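About Domero

Last updated: October

Domero is a laundry and garment care business in Skirkberg. We wash, dry, press and mend clothes for households, two hotels and a handful of small companies that send us their staff shirts. The shop was opened by Ileana Rusu, who had worked in hotel laundries before that and still does most of the pressing. Darlene Arsenault runs the front counter and the mending table.

Everything that comes in gets a paper tag with a number. Knit shirts and anything dark are washed inside out in cold water and hung up to dry. We don't use fabric softener unless you ask for it. Loose hems and missing buttons are fixed at no charge if the job takes under ten minutes. Zippers and linings are priced at the counter.

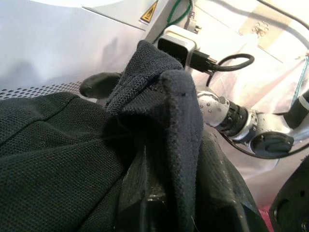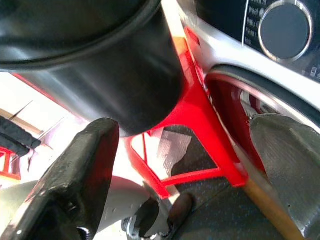

Household orders dropped off before 10 a.m. are usually ready the next afternoon. Coats and blankets take longer. We currently have 239 regular customers on our pickup list, and the van goes out twice a day, once in the morning and once after 4 p.m. Pickup is free inside Skirkberg. For addresses on the Turunen side of the river there is a small fee, listed on the price sheet.

We do not clean leather or fur. Those go to Clenus, a specialist shop we have worked with for years, and we can send them over for you.

If something comes back wrong, bring it in with the tag and we will do it again.

Related pages
Price sheet
Pickup area and times
Mending and alterations
Staff shirts for businesses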